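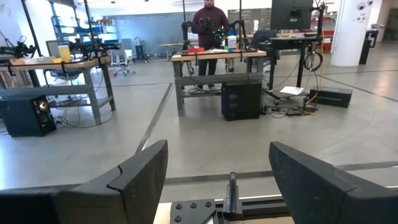 Last updated: July

Hollside Workshop Floor: Questions About Concrete Care

What finish does the floor have?
Polished concrete with a penetrating densifier, ground to 400 grit. There is no wax or epoxy on top, so there is nothing to strip.

What cleaner should I use?
A neutral-pH cleaner, 35 ml to a full mop bucket. Vinegar, citrus products and bleach etch the surface and must not be used.

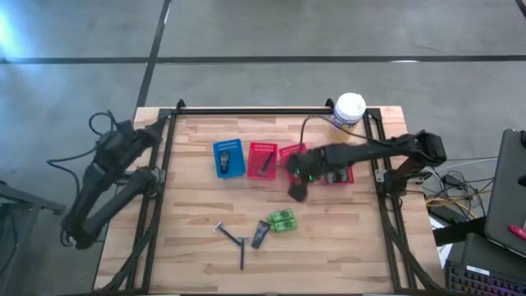 Photo: Ayane Sekiguchi

Can I put tape on the floor?
Yes, if it is low-residue vinyl. Remove it slowly at a shallow angle. Adhesive left behind comes off with a plastic scraper and warm water.

How much weight can a bench carry?
The limit is 500 kg per bench, including the bench itself, spread over at least four feet. Fit rubber pads under bare metal legs – they leave rust rings if the floor is mopped often.

Oil was spilled. What now?
Cover it with absorbent granules and leave them overnight. Sweep up, then wash the area twice. A stain that stays after that needs a poultice, which is kept in the Wada store.

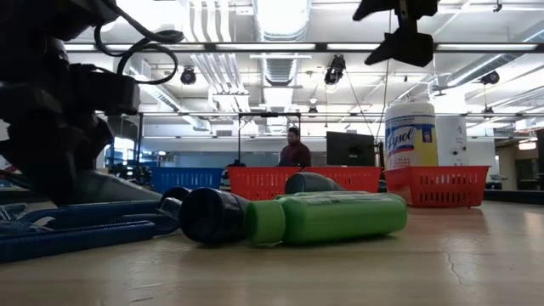 Poultice is applied 2 cm thick, covered with plastic film and left until dry. Large stains may need a second round.

When is the floor repolished?
When the gloss reading drops below 35 at any test point. Requests go through Codeo under "Building – floors".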